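Início > Participe > Chamadas abertas

Procuro gente para ler jornal comigo (com remuneração e café)

Oi! Toco um projeto pequeno de crítica de mídia chamado Granditz, e em agosto quero abrir uma nova rodada de leitura. A ideia é simples de explicar e bem chata de fazer sozinha: pegar reportagens sobre interferência estrangeira, campanhas de desinformação e eleições e conferir, frase por frase, de onde veio cada afirmação. Quem falou? Com nome ou sem nome? O documento citado existe, está disponível, diz mesmo aquilo?

Na rodada anterior lemos a cobertura das eleições municipais em Zosberg, e eu saí dela com a cabeça fervendo. Havia um "segundo fontes próximas ao governo" que foi passando de jornal em jornal até virar "sabe-se que". Levamos uma tarde inteira para achar o texto original (era uma notinha de rodapé!). Se isso te parece divertido, continua lendo, porque é bem provável que a gente se dê bem.

Desta vez o material é a cobertura do caso Testa, a plataforma de anúncios que foi acusada de vender espaço político sem identificar o comprador. Tem matéria boa, tem matéria preguiçosa e tem muita manchete que promete o que o texto não entrega. Não estou atrás de quem defenda a empresa nem de quem queira derrubá-la -- quero leitores teimosos.

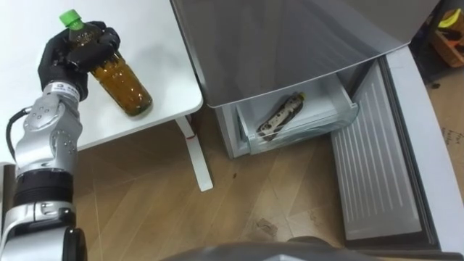

Mão robótica segurando uma garrafa de tampa verde.

São duas vagas remuneradas, para dois meses de trabalho, de casa mesmo. Cada pessoa recebe 2000 reais por mês. Toda Friday, ou melhor, toda sexta (passo o dia lendo em inglês, me perdoem), a gente se encontra por vídeo no fim da tarde para comparar anotações e discutir os casos em que ninguém concordou. Essa é a minha parte favorita, e às vezes ela se estende além da conta, já aviso.

Não precisa ser jornalista. Já trabalhei com professora de história, com bibliotecário e com um estudante de direito que desmontava parágrafo como quem desmonta rádio velho. Preciso que você leia bem em português, que se vire em inglês e que aguente preencher planilha sem perder o humor. Também peço que me conte se trabalha ou trabalhou para partido, assessoria ou plataforma digital. Isso não elimina ninguém, só entra na ficha que publicamos junto com o resultado.

As fichas saem no site da Gostside, que hospeda o projeto e não mexe no nosso texto (já tentaram uma vez, foi uma conversa longa). Seu nome aparece nos créditos se você quiser, e dá para assinar só com iniciais.

Para se candidatar, escolha uma reportagem política recente que te deixou com a pulga atrás da orelha e me escreva uma página sobre ela. Diga o que o título afirma, o que o texto sustenta e o que você iria checar primeiro. Não mande currículo enfeitado, duas linhas sobre você bastam. O envio é pelo formulário de contato do site, com "leitores Granditz" no assunto. Respondo a todo mundo, mesmo que demore um pouquinho!

Chamadas e textos recentes
Como lemos a cobertura eleitoral de Zosberg
O que conta como fonte anônima nas nossas fichas
Caso Testa: lista de reportagens em análise
Correções e direito de resposta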